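# Elogio del destornillador y del limpiador de contactos

En Loltotano tenemos una célula que desmonta ordenadores de sobremesa, y cada vez que alguien la visita pregunta por la inteligencia. Por los tornillos de los dedos no pregunta ninguno, y así nos va el sector. Llevo tres años cuidando esta máquina y sostengo una opinión poco lucida: una célula de desmontaje vale lo que vale su mantenimiento, y el resto es folleto.

Cuando la trajimos a la nave de Llanos, el proveedor, Brorum, nos entregó un manual de 900 páginas. Dedica un capítulo entero a los colores de la baliza y media página a los dedos de la pinza, que son lo único que toca el trabajo.
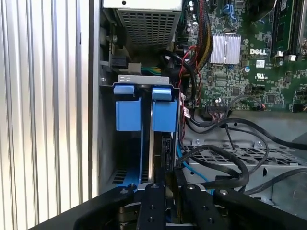

Esa media página dice que se revisen «periódicamente». Palabra magnífica - un cometa también es periódico. Nosotros lo traducimos por cada 20 carcasas: llave dinamométrica en las placas, un vistazo a las puntas y abrir y cerrar la pinza despacio, escuchando. El oído no figura en ningún presupuesto, pero una articulación con holgura suena antes de fallar.

El segundo asunto son los cables. Un disco en su soporte de plástico azul es una pieza noble, rígida, casi educada. Un cable SATA, en cambio, hace lo que le da la gana, y las trayectorias que en la simulación pasaban limpias se encuentran en la vida real con un lazo negro cruzado en mitad del camino. 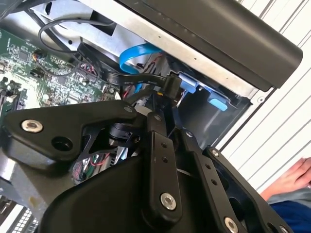
Hay quien arregla eso con más programa. Yo soy partidario de arreglarlo con más holgura: entrar alto, bajar recto, y dejar que la fuerza máxima sea ridículamente pequeña mientras se ajusta la maniobra. Se pierden segundos, desde luego. También se pierden muchos menos conectores, aunque esa cifra no queda tan bien en una diapositiva.

Y luego está la cámara de la muñeca, que ve chapa brillante, chapa acanalada y más chapa brillante. Calibrarla por la mañana y olvidarse es un acto de fe. A las cinco de la tarde, con el sol entrando de lado, el mismo chasis parece otro. En Skestberg, donde montaron una célula hermana, cambiaron el algoritmo tres veces antes de poner una cortina.
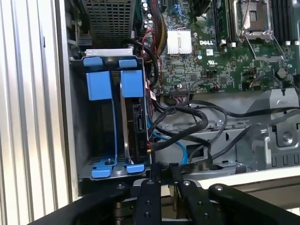

## La parada que no se agenda

Mi incidencia favorita es la 3774. Según el registro, «error de agarre intermitente». Según la realidad, un tornillo de un dedo que había cedido un cuarto de vuelta. Estuvimos media jornada mirando gráficas muy bonitas, y la reparación duró menos que el café.

Lo cuento porque en julio volvieron a proponernos quitar la revisión para ganar producción. Me parece bien, siempre que quien lo firme venga luego a buscar el tornillo dentro de la caja. 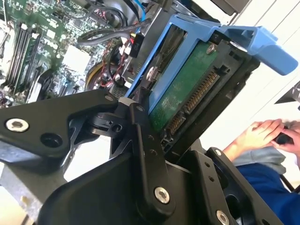 **¿Quién debería decidir cuándo se para la célula?**

La persona que la tiene delante durante el turno, sin pedir permiso y sin rellenar antes un formulario. Después, si hace falta, que se discuta en la oficina, donde las sillas son mejores.

De momento seguimos con la llave cada 20 carcasas y con el manual de Brorum en su estante, calzando el monitor. Para la próxima ampliación he pedido dos juegos de dedos de repuesto y una cortina. Me han contestado que lo de la cortina hay que justificarlo.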